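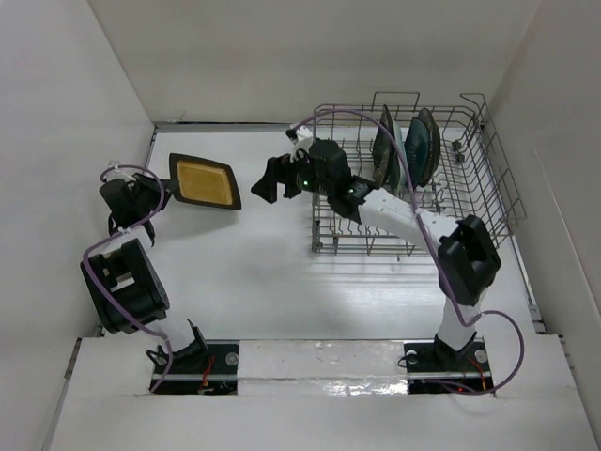 Geum Serving Trays

Product information for canteens, care homes and schools

The Geum range is supplied by Wullurico to catering departments that serve meals away from the kitchen. It is intended for daily use on wards, in dining halls and in meeting rooms, and is offered in two sizes.

Sizes and fit

The smaller tray carries a cup, a saucer and a side plate. The larger tray takes a full dinner setting and fits the runners of the Pusari trolley. Customers with trolleys from another maker should measure the distance between the runners before ordering, as trays cannot be exchanged once they have been marked with a department name.

Surface

The upper face has a matt finish that helps to keep crockery in place when the tray is carried at a slight angle. The raised rim contains small spills. Knives should not be used directly on the surface – cuts will hold dirt and shorten the life of the tray.

Cleaning and storage

Geum trays may be washed by hand or in a commercial dishwasher. Scouring pads and bleach must not be used. Trays should be dried upright in a rack and stacked only when fully dry. A tray with a cracked rim should be withdrawn from service.

Ordering

Trays are packed by size and despatched from the Zollport warehouse. Orders for schools are delivered during term unless other arrangements have been made in writing. Framework customers may place a single order of up to 3,000 trays; larger quantities are quoted separately.

Department names can be printed on the underside. Please supply the wording exactly as it is to appear, including capital letters.

Guarantee

All trays are guaranteed for 2 years against warping and lifting of the surface. The guarantee does not cover scorching, knife marks or damage in transit between sites. Claims should quote the delivery note number.

Page last revised: April 8, 2018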